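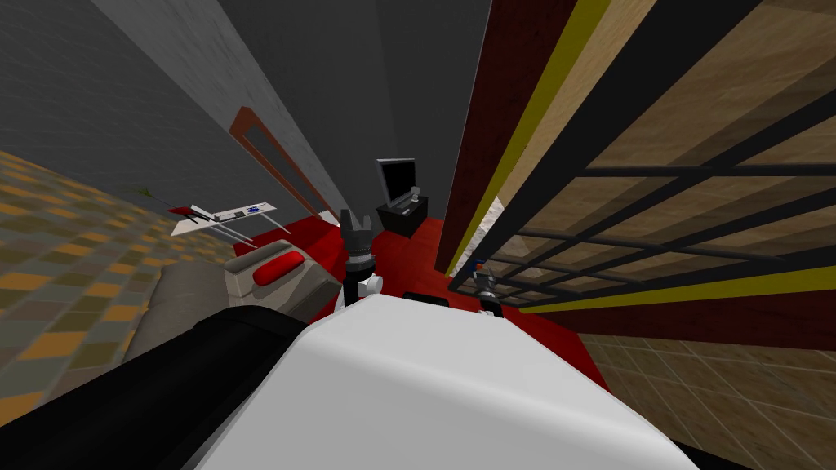

Why does the gripper stop closing before it reaches the commanded width?
Check the force limit in the joint file first. If it is lower than the friction value, the finger motor stalls early and the controller reports the move as finished.

Ticket 142
Opened by: Darnell Ambrose
Opened: September 24, 2023
Project: Kova two-arm build, Flandside shared workshop
Status: open

I'm testing the arms in simulation before I bolt the real ones down. Both grippers get the same close command. The left one goes to 7 mm and the right one stops at 15 mm. There is no error in the log. The arm moves are fine, and I can drive both wrists anywhere I want.

What I tried:
Restarted the simulator. Same result.
Swapped the left and right command channels. The fault stayed with the right gripper, so I don't think it's my script.
Reloaded the Kincaid room with the default lighting. Same result.
Raised the close time to 35 seconds. The fingers still stop at 15 mm, they just take longer getting there.

I also set up a grasp on the egg-shaped test piece to see if contact made a difference.
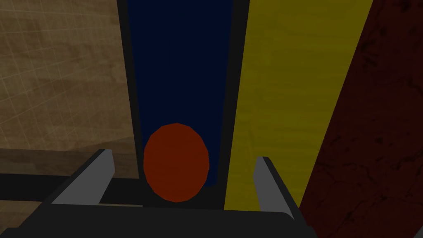

Fingers open, red-orange test piece between them.

Closing on the piece doesn't tell me much — it's wide enough that the fingers should touch it well before 15 mm. So I went back to closing on nothing and logged the finger joint by itself. Effort goes flat at the same point every run, and position stops with it.

The joint files came out of the Pleltis converter in June. I edited the left one by hand after that and didn't keep notes. Could be the right one still has the converter's values. I have not compared them yet.

Next run is with both arms up in front of the body and the grippers clear of everything.
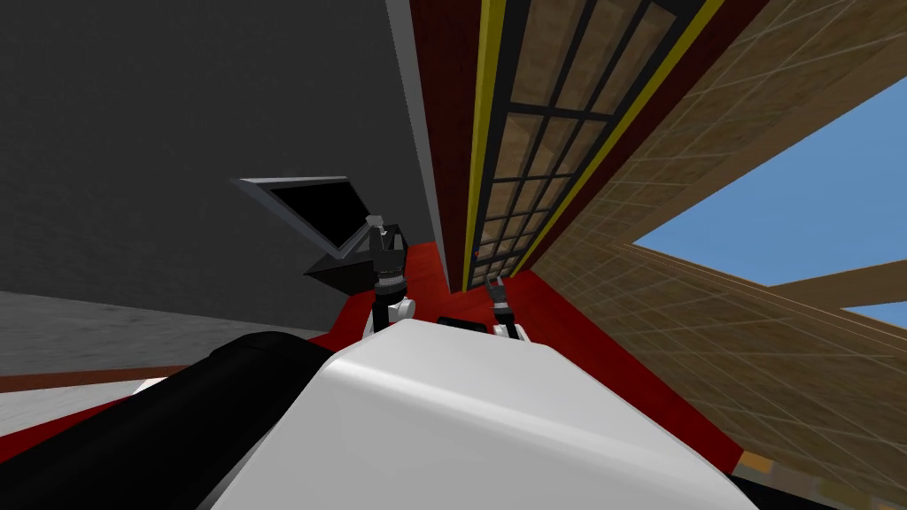
Ansel Abernathy replied that the converter writes a low default force limit and that he had the same stall on his own build. He said to copy the limit and friction lines from the left file into the right one, then clear the model cache before reloading — otherwise the old values stay in. He also asked for both joint files to be attached.

Darnell Ambrose: Files attached. The limits are different. I'll change the right one tonight and post the log.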